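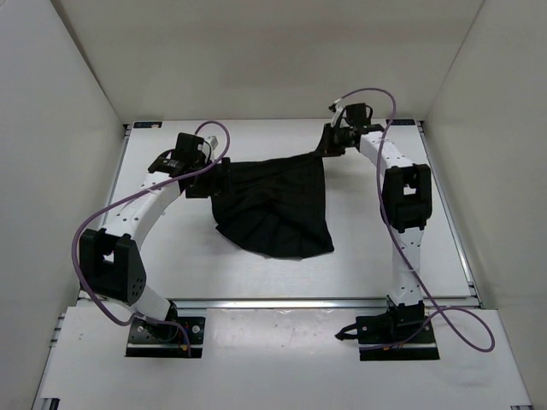 A black cloth held by its two upper corners

Black cloth is a textile that was dyed, woven or printed to a black color. It is used for clothing, stage curtains, linings and covers. Black is one of the more difficult colors for a dyer, as a weak black soon looks brown, green or blue in daylight. 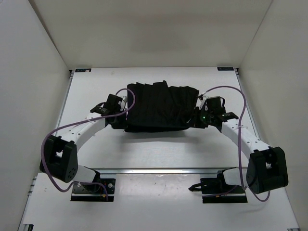

A wrinkled black cloth on a white tabletop, with two grippers at its near edge

History
In the town of Grasten, black wool was made by dyeing the cloth first with woad and then with madder. Later the dyers used oak galls with iron salts. This gave a deep color, but the iron made the fibers weak, and many old pieces are today broken along the folds. The Imdale mill kept a gall dye house for over 200 years.

Dyeing
Cotton is usually dyed with sulfur or reactive dyes, and wool with acid dyes. The McIntyre method, used in small workshops, has 3 baths with a rinse after each one. The last bath is kept warm for 14 hours. Polyester needs disperse dyes and a much higher temperature - for this reason it is rarely dyed at home.

Properties
A black fabric absorbs most of the light that falls on it. Wrinkles are seen mainly where the surface shines, so a matte weave looks flatter than satin. Velvet looks darkest of all, because its pile catches the light between the fibers. Lint and dust are easily visible on every type.

Care
Black textiles should be washed inside out in cold water, and dried in shade. Color can rub off on lighter cloth during the first washes. Vinegar is often recommended to fix the dye, but it has little effect on cotton.

See also
Mourning dress
Iron gall ink
Sulfur dye
Woad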